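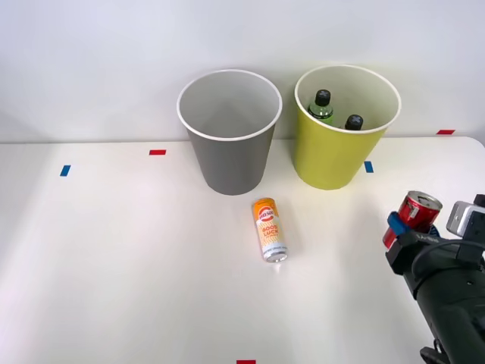 Two paper bins, one gray and one yellow-green, with drink cans.

Honwood Apartment Recycling Program
Second Progress Report to the Clindel Fund
Submitted 10th July by Parveen Pramanik, Program Manager

1. Purpose of this report

This report covers the second period of the grant made by the Clindel Fund for recycling in rented apartment buildings in the Honwood district of Gronville. It sets out the work completed, the spending position, the matters on which the program has fallen behind, and the changes we ask the Fund to approve. The first report dealt with building surveys and hiring, and those subjects are not repeated except where something has changed.

2. Buildings and households

The program now serves 307 households. All of the buildings named in the original application have joined except Ondieki Court, where the sale of the property was completed in the spring. The former owner had signed our access agreement, but the new owner is not bound by it. Obaidul Sultana has met the new managing agent twice and a revised agreement is with their attorney. We expect an answer before the next report. Households at Ondieki Court are not included in the figure given above.

In the two oldest buildings, the ground-floor storage rooms could not be used as planned. The fire inspector asked that the rear corridor in each be kept clear at all times, and the collection points were moved to the side yards. Covered stands were built for both. This added to the cost of site work, as shown in section 5.

3. Collection

Cans and bottles are collected weekly, and paper and cardboard every two weeks. The collection contractor missed four pickups during the period, all of them on the north side of the district. Three were made up the following day. The fourth was not, and residents at the building concerned were left with full containers for a week. The contractor has since moved that building to an earlier point on the route and no further pickups have been missed there.

Food left in cans and jars remains the most common reason for a load to be downgraded at the sorting center. Plastic bags are the second. The center sends us a short written note on each load, and Shiuli Kanagaratnam passes the findings to building managers at the end of each month. Loads from the buildings that joined first are now cleaner than those from buildings that joined in the spring. We would expect this, and we do not yet claim it as a result of the program.

4. Resident outreach

Outreach staff made home visits to 132 households. Visits last a few minutes and cover what may be recycled, where it should be taken, and whom to call about a problem. Printed guides were left in English, Bengali, Spanish and Tamil. The Bengali guide was reprinted after a resident pointed out that the line on milk cartons said the opposite of what was meant. The corrected guide has been sent to every household that received the first printing.

Door-to-door work was slower than planned. Many residents work late shifts, and visits in the early evening often found no one at home. Weekend morning visits were tried in May and worked better. They will continue.

Selvaraj Ekanayake led a workshop for building managers in June. It was attended by managers from all but two of the participating buildings. Much of the discussion was about furniture and mattresses left beside the collection points, a matter that falls outside the grant but takes up a good deal of the managers' time. We have raised it with the city's sanitation office and have been given a contact for bulk pickups.

5. Spending

The program has spent nearly 50 percent of the grant. Staff costs are slightly under budget because the second outreach position was filled later than planned. Site work is over budget as a result of the covered stands described in section 2. Printing is also over budget, by a small amount. A full statement prepared by our bookkeeper, Anwara Biswas, is attached as Appendix A.

We ask the Fund to approve a transfer from the staff line to the site work line to cover the stands. The total amount of the grant would not change.

6. Work behind schedule

The resident survey was due to be completed by the end of this period. Only 42 completed forms have been returned, too few to report on by building. The form was long, and several residents told staff that they had stopped at the questions about household income. Those questions have been removed. The shorter form will be handed out during home visits and collected at the door.

Lighting at the side yard collection points has not been installed. The electrician's first quote did not include trenching, and a second quote has been requested.

7. Next period

Work planned for the next period is as follows.

Complete the agreement for Ondieki Court and begin service there.
Finish home visits in the remaining buildings.
Install lighting at the two side yard collection points.
Hold a second managers' workshop, with the sanitation office invited.
Complete the resident survey and send the findings to the Fund with the November report.

Questions on this report may be sent to Parveen Pramanik at the Honwood program office. Appendix B, the list of participating buildings, has been updated and replaces the version supplied with the first report.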